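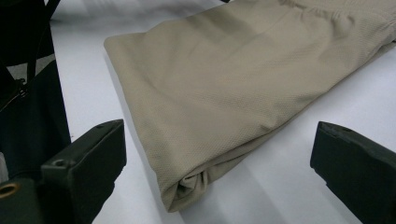 Enikő Hegyi asks whether the hymns in the Kitley collection may be quoted in a parish service sheet, and whether the refrains count as separate verses. They may be quoted, with the collection named. Refrains are stored once, at their first occurrence, and are not numbered.

Contents
The collection holds 2555 verses of devotional poetry in 3 files: texts, translations and notes. Each verse keeps the spelling of its source — including older forms of the divine names.

Known limits
Translations by Cledwyn Rosser are literal and unsuited to singing. In 200 verses the attribution is disputed; these carry the mark D.

Corrections
Please send corrections to Jenő Vass, giving the verse number. The next revision is due in October.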